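4.2 The clearing task at the Cetport site

Before the arms were installed, clearing the break room at Cetport fell to whoever came off the line last. Staff at the Prelus site described the same habit. Across both sites we logged 2,507 items over 11 weeks, most of them drink cans and plastic cups. Handling them was rarely mentioned as hard work, but it was often mentioned as work that belonged to no one's job.

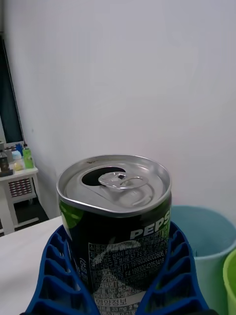

Figure 3. An opened can held between the two ribbed fingers, as recorded by the wrist camera.

Cans were the item staff worried about most. An open can may still hold liquid, and five of the people we interviewed expected to spend more time wiping up than they saved. The soft fingers bend around the side of a can, and after the first month most staff stopped watching each pick. What stayed with them was a smaller job - setting things out where the arms could reach them and taking over when a pick was stopped. Plonska and Theodorakopoulos report a similar shift in hotel kitchens.

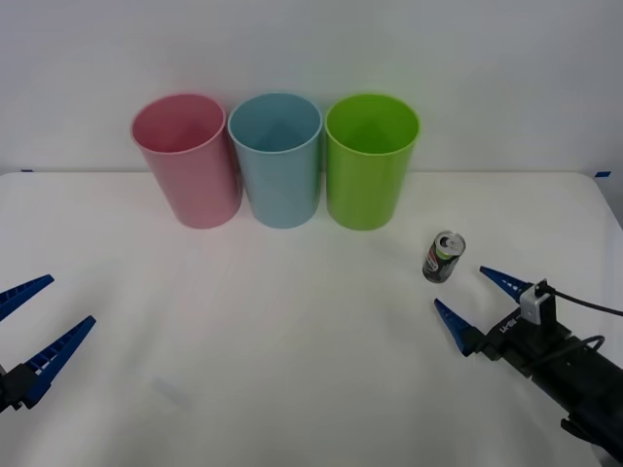 4.3 Changes in Staff Routines

Cups were kept in a row toward the back of the table, with cans placed in the open space in front. This layout was not in the instructions. Staff on the early shift came up with it, and the later shifts copied it. Roughly half of those interviewed said they now thought of the table as theirs to keep in order. Two objected that the time spent on it did not appear in their task sheets, and by October the site had added a line for it.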